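Virág Inscriptions – module de gestion des demandes pour les établissements scolaires
Édité par Clavley. Version en vigueur depuis novembre. 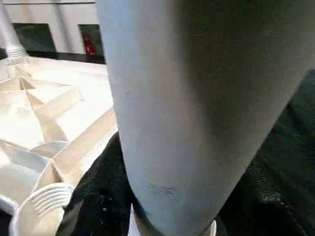 Le module peut-il gérer plusieurs écoles à la fois ?
Chaque licence couvre toutes les écoles d'un même réseau, avec un accès séparé pour chaque secrétariat.

Présentation
Virág Inscriptions sert à recevoir, trier et suivre les demandes d'inscription, de la maternelle au lycée. Les familles remplissent le dossier en ligne ou le déposent au secrétariat, où il est saisi dans le même formulaire. Les pièces manquantes sont signalées au responsable du dossier. Les changements de secteur et les demandes de dérogation suivent un circuit distinct, validé par la direction du réseau.

Fonctions comprises
Formulaire d'inscription et de réinscription
Liste d'attente par niveau
Contrôle de la carte scolaire à partir de l'adresse
Courriers types modifiables
Export vers le logiciel de vie scolaire – format CSV uniquement

Caractéristiques
Référence : 548
Capacité : jusqu'à 2 772 dossiers par campagne
Comptes administrateurs : 2
Hébergement : centre de données de Skollside
Langues de l'interface : français, anglais

Formules
La formule de base convient aux réseaux de moins de 500 élèves. Au-delà, il faut prendre la formule étendue, qui ajoute les statistiques par établissement et la gestion des fratries. Le transport et la cantine ne sont pas inclus. Ils font l'objet d'un module à part.

Mise en service
Le paramétrage se fait à distance avec Shamim Shaikh, de l'équipe de Clavley. Le réseau fournit la liste de ses écoles, les niveaux ouverts et le découpage des secteurs. Les dossiers de l'année précédente peuvent être repris si les colonnes respectent notre modèle. Une formation d'une demi-journée est prévue pour les secrétariats – elle a lieu sur place ou dans nos locaux de Rarnside.

Assistance
Par téléphone et par messagerie, aux heures de bureau. Pendant la campagne d'inscription, la ligne reste ouverte le samedi matin.

Devis et démonstration : écrire à Kylie Partington, service commercial, en précisant le nombre d'écoles et d'élèves.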